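The water heater was called Nonska, and it had been dying since July. Illia Kovalchuk knew the sound of it by now. It knocked 2 times, waited, and then made a long breath like an old man who sits down on a bench.

He had put the kettle on and was standing by the window of the kitchen with his coat still on. On the table he had the letter from Palamarchuk, which was the firm that owned the building, and next to the letter he had his mother's sewing tin. The letter said that all apartments on the sixth floor must be empty by the end of the month. The tin said nothing, but he had opened it first.

There were buttons in it, mostly. When he was small he was allowed to pour them out on the carpet if he had a fever. He had given them names and ranks. The big brown one from a winter coat was the general, and he was still there, a little scratched.

"You are packing or you are remembering?" asked Hnat Hrynyshyn from the door. He had a key to apartment 16 and he never knocked.

"I am packing."

"With your coat on."

"It is cold."

Hnat came in and touched the heater with the flat of his hand. He had worked many years at Zeladix, where they repaired pumps, and he touched every machine like this, the way some people touch a dog. He had thick fingers and one of them did not bend. When he closed his hand, this finger stayed out, and children on the stairs always thought he was pointing at them.

"She will not live to the spring," he said.

"She doesn't need to. They will break the whole floor."

"Still," said Hnat.

He took a screwdriver from his jacket and sat down on the low stool. Illia wanted to tell him that it was foolish to repair a heater which would go to the dump in 2 weeks. But the old man had already removed the front cover and put it carefully on a newspaper, with the screws inside it, so he poured the tea for both of them and said nothing.

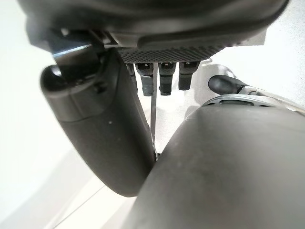 They worked until it was dark. Hnat did the heater and Illia did the cupboards. He wrapped the plates in pages from the newspaper and wrote on every box what was inside, and then he forgot and wrote "plates" also on the box with the books. From time to time Hnat put out his hand without looking and Illia gave him the thing he needed, the cloth or the small pliers. He was surprised how easily he could guess. As a boy he had done the same for his mother, only it was thread and pins.

"Where will you go?" Hnat asked, with his head almost inside the heater.

"To my sister in Utinero. She has a room over the garage."

"Utinero is far."

"It is 146 kilometers."

"This is what I say. Far."

"And you?"

Hnat did not answer at once. He turned something, and there was a small squeak, and he turned it back. He lived on the fourth floor, and the fourth floor had not received a letter yet. Everybody there looked in the mailbox every morning at 6 and then went up again a little slower.

"I will stay until they write to me," he said. "I like to be asked."

Illia laughed, and then he was sorry that he laughed, but the old man was laughing too. He put back the cover and tightened the screws one after another. Then he pressed the button and they both listened.

It knocked once. They waited for the second knock, Illia with a plate in his hand and Hnat with his ear near the metal. The second knock didn't come. Behind the cover there was only a low, even sound, and after a minute the pipe under the window began to be warm.

"Now you can take off your coat," said Hnat.

Illia took it off. There was no hook anymore, he had packed the hooks in the morning, so he laid the coat over the back of the chair. Then he opened the sewing tin again and looked for a long time, and he picked out the general.

"For your jacket," he said. "You have one missing."

Hnat looked down at his jacket, where a piece of black thread was hanging. He took the button and held it close to the lamp.

"It is too big for the hole," he said.

"Then we make the hole bigger. Sit down. Where did I put the scissors?"

They were in one of the boxes. They started with the one marked "plates."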